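Velora Publishes Working Practice for Robotic Bin-Picking Cells

STINDOTMONT — Velora has released a working practice document for cells in which a robot arm removes mixed parts from an open metal bin. The document, titled Bin-Picking Cells: Setup, Guarding and Records, is available to member companies from Wednesday and replaces interim guidance issued last August.

The practice runs to 20 clauses. It covers securing the bin, routing cables and hoses at the wrist, placing the handheld control device, and the records a site must keep when a gripper or part type is changed. It is meant to be used alongside the risk assessment a site already carries out and does not replace any legal requirement.

"Most of the existing text on this subject was written for fixed part positions," said Shaimaa Ashour, who chaired the drafting group. "Parts that lie at any angle, against a wall or in a corner, change how the arm approaches and where the fingers can touch the bin. The clauses had to start from there."
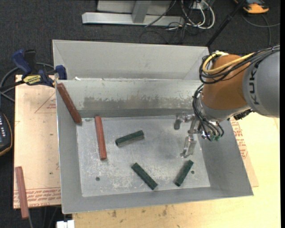
Clause 4 requires that the bin be held so that it cannot shift under side load from the gripper. Clamps are accepted for trial and low-volume cells, provided their position is marked and checked at the start of each shift. Clause 7 sets a reduced speed for any move below the rim of the bin. Clause 11 requires a stop and a logged entry after any contact between the gripper and a bin wall.

The draft was tested at nine sites, including the Naciri parts plant and two Gulier warehouses. Over the trial period the sites logged 2081 stops, of which 393 were traced to bin movement or wall contact. Velora used those entries to rewrite Clauses 4 and 11 before release.

"We wanted wording a cell technician could apply without calling the integrator," said Stojan Perić, technical editor of the document. "If a clause needed a second reading on the floor, it went back to the group."

Sites working to the interim guidance have until the end of August to move to the new practice. A change table is included as Annex B. Comments on the text should be sent to Siham Ragab at the Velora standards desk, quoting the clause number.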